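Bavine project meeting – my notes
20 June 2026, small meeting room, Prevwood

I took notes again, so they come in my order and with my grumbling left in. Everyone on the grasping side was there, plus two people from Wodetti on the call (they dropped off before the last item).

1. Last time's actions
The February data is finally all in one place. The relabeling is finished too, hooray! The Poirier write-up is still waiting on me, and I said so before anyone could bring it up.

2. Where the method stands
I went over the idea again for the Wodetti folks. We train the grasp policy on 1,280 demonstrations, then add a small set of corrections, 122 of them, where a person takes over just before the fingers close. Those few corrections count extra in training. That's the whole trick, and I'm still a bit surprised how much we get out of it with soft food.

We spent most of our time on the bread task. The old policy liked to go for the middle of the loaf and squeeze. The new one prefers an end, and it slows down before closing. I had this up on the screen for most of the talk: 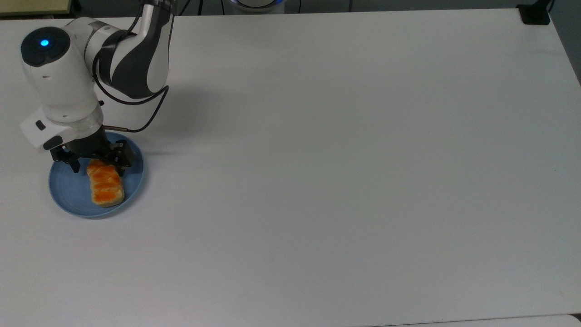
Bread task: gripper over the blue plate, fingers on either side of the loaf's upper end.

Results from the comparison: 32 tries for each policy, same start positions. The old one dropped or crushed the bread in 8 of its tries. The new one did it in 2. Wodetti asked if that's enough tries to say anything, and fair point – we agreed to call it promising in the write-up and leave it there until we have more. There was a long side chat about what "crushed" means. We settled on any dent that stays after the bread is put down, and whoever scores the tries shouldn't know which policy was running.

3. Things that bug us
The new policy is slow. I like slow, but not everyone does, and Wodetti would like to see times next to the success numbers. Also, we have only corrected grasps on plates so far, and someone wondered if the policy is learning the rim more than the bread. Good question! We'll try it with the bread straight on the table.

4. To do
Me: Poirier write-up, the methods part first.
Grasping group: repeat the comparison without the plate, with times logged.
Wodetti: send over their scoring sheet so we can match the columns.

Next meeting when the no-plate tries are done.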